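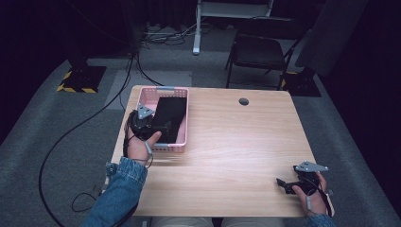
Skarnulska is hiring two leasing analysts for the Memard business park, and we would like applicants who don't believe brochures, ours included. The park has 2,342 desks on paper and 377 signed for. Developers like to call that gap "momentum." We want it explained, tenant by tenant, by someone willing to say which letters of intent are worth reading. The desks are the usual kind, pale wood with a cable hole near the right side and gray carpet behind, and they won't persuade any bank to move its back office.

Home | Projects | Tenants | Careers | Contact

You'll check claims made by brokers, visit firms in Bataineh that say they plan to relocate, and write a short monthly report for the lenders. Jerano, our partner on the project, supplies the forecasts. You may disagree with them in writing.

You need two years in commercial property or business lending and decent spreadsheet skills. An MBA is fine but won't move you up the list.

Send a resume and one page on a development you think was oversold. Applications close at the end of July.

Last updated: July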